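Textile dye notebook - Barham workshop

Mar 10, 2022

Second go at the onion skin bath today and I'm much happier with it! The November batch came out a sad beige (I blame the tap water, which is very hard here), so this time I used rainwater from the butt and let the skins steep overnight before any heat went near them. Lovely deep amber by the morning.

Four test strips went in, two cotton and two wool, all mordanted with alum. The wool drank it up straight away. Cotton is slower, as ever - I left it nearly 2 hours and it still wants a second dip. The Briletow wool is greasier than the last lot, so scour it properly first or you'll get patches. 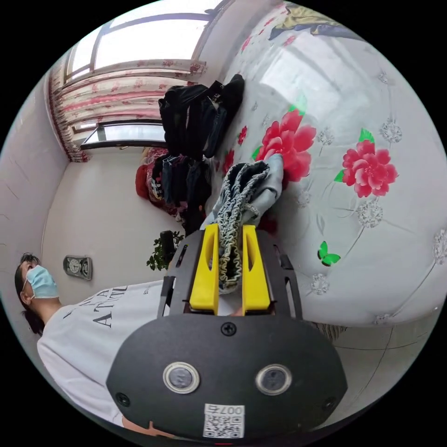 Light blue-grey fabric with a ruffled elastic edge.

Also tried an iron dip on one wool strip. It went olive within minutes, far darker than the card from Trodimard suggests, so go easy with the iron. Must relabel the jars on the bottom shelf, I nearly grabbed the washing soda. Strips are pegged up by the back door, out of the sun. 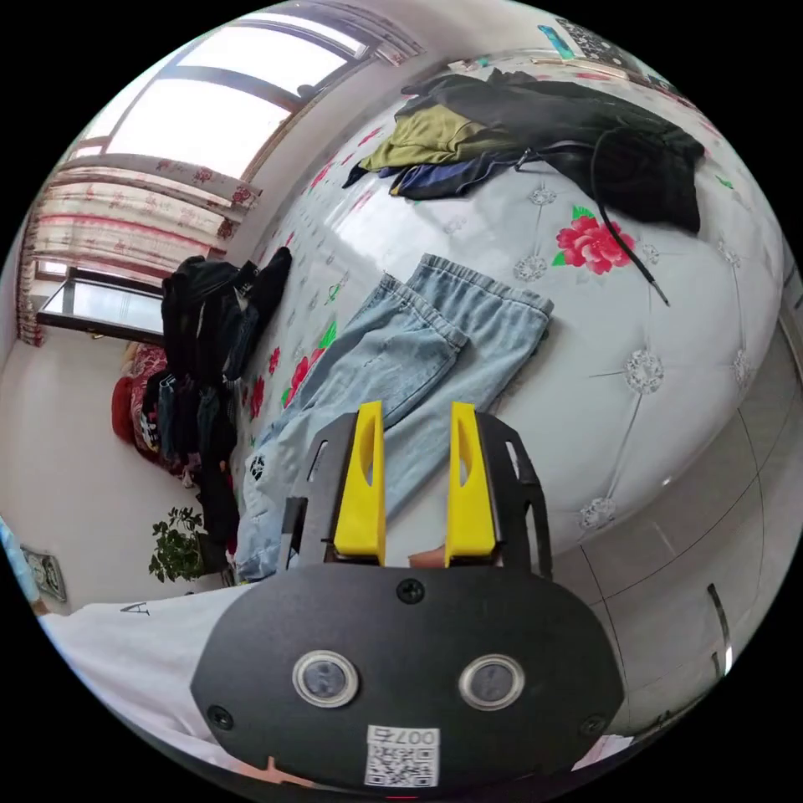
Can the same bath be used again?
It can, but expect a paler shade each time, so save it for wool and top it up with a handful of fresh skins.

Next: walnut hulls, if the Vasiliauskas parcel ever comes. And buy more pegs.

Recent entries
Madder, batch 9
Notes on scouring wool
Weld and why mine went green

Contact the workshop | © Barham workshop | Back to top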